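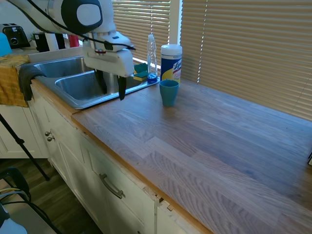

How Does a Car Stay Cool?

A car engine burns small amounts of fuel very quickly, many times every second. Each burn pushes a part called a piston, and the pistons help turn the wheels. Burning fuel also makes a great deal of heat. If the heat stayed inside, the metal parts could swell, scrape together and break.

To carry the heat away, most cars use a liquid called coolant. Coolant is a mixture of water and a chemical called antifreeze. A pump pushes it through narrow passages in the engine, where it picks up heat from the metal. 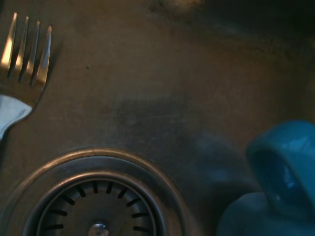 The hot coolant then flows to the radiator, which is usually found behind the front grille. A radiator is made of thin tubes with many small metal fins between them. Air passes over the fins and takes the heat away. When the car is standing still in traffic, a fan pulls the air through. The coolant goes back to the engine and the trip begins again.

A small valve called a thermostat controls the flow. On a cold morning in December it stays closed – this lets the engine warm up first. Once the engine is warm enough, the valve opens.

Safety rule: Never open a radiator cap or touch parts under the hood. Hot coolant can spray out and cause serious burns. Always leave this job to an adult who knows how to do it safely.

Text by Farzad Bakhtiari for the Nokport Learning Library.

Related items
What Does Motor Oil Do?
Why Do Tires Have Grooves?
How Brakes Stop a Car
Inside a Car Battery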